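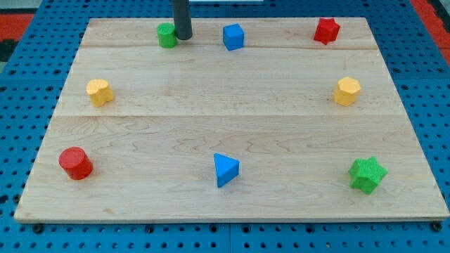
Arm stops short on one side of the board
Posted Saturday, August 18, 2018 by Kellach

My block sorter runs great until it reaches the far row, then it throws error 16 and freezes! The rod comes down by the green cylinder and quits. Same program, same speed of 60. Any ideas?

Jedau
Ooh, fun one! Check whether the board sits level. Mine is bolted at the near corners too, and the far edge had crept up a hair. The arm felt contact early and tripped. Shim it, re-zero, try again!

Bruletti
mine did that, new cable fixed it

Filed under: Arms & Grippers > Faults

Recent threads
Gripper won't open after e-stop
Error 3019 on startup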